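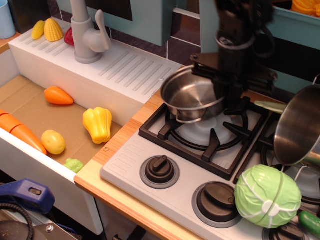
A gripper holds a small saucepan over the left burner of a play kitchen.

Ivitville group asks robot builders to show the runs that failed

IVITVILLE, August. Evano, a small firm that tests construction robots for contractors and public works departments, today released its second review of bricklaying and block-stacking machines. Its main finding is that most of the claims made for them still can't be checked by the people being asked to pay.

The review looked at 33 public claims from sellers of building robots. Evano asked each seller for the same things: the full length of wall built, the hours worked, the number of times a person stepped in, and the weather on the day. In only 2 cases did the seller hand over all four. Several sent a video instead, sped up and with music.

"Faster than a crew" was the most common promise. Faster than which crew, laying what, and with how many people mixing mortar and clearing jams, was mostly left blank. One seller counted only the minutes when the arm was moving. By that measure any mason who stops for lunch looks good too.

Evano also ran its own trial at the Kelemen yard outside Ivitville, using a block-laying machine called Nilton, which the firm leased at the normal rate. The job was a plain garden wall of 400 blocks with one corner and no openings. The seller's brochure says the machine needs no help once it has been set up.

Nilton placed the first 100 blocks well. The joints were even and the line was straight. The corner was another matter. The machine stopped there again and again, and a worker had to reset the guide each time before it would go on. The wall was finished the next afternoon, and the finished work passed inspection. Setup, which the brochure leaves out of its timing, took most of a morning.
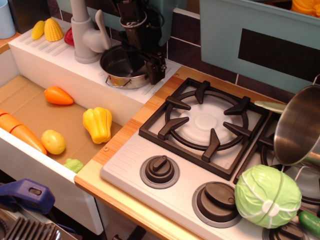 None of this makes Nilton a bad machine. On a long straight run with a level base it may well earn its keep, and the two masons who worked beside it were glad to be spared the lifting. But a contractor who priced a job from the brochure would have lost money on this wall, and a small contractor might not get the chance to make the same mistake again.

The review is just as doubtful about savings on labor. Sellers tend to compare the machine with a full crew, then leave out the operator, the truck, the spare parts and the days spent waiting for a technician. Evano found no claim in its sample that included all of those costs.

Evano recommends that buyers ask for one complete, uncut recording of a job like their own, with the clock showing, and a written log of every stop. It also suggests a paid trial before any long lease, with the right to walk away. Sellers who are sure of their machines should have little trouble agreeing to that.

The full review, including the log from the Kelemen yard, is free on request from Evano's Ivitville office. Sellers named in it were sent a draft and given time to reply. The replies that came in are printed at the back, unedited.

About Evano
Evano tests building machines for the people who rent and buy them. It takes no payment from manufacturers and pays standard rates for the equipment it tests.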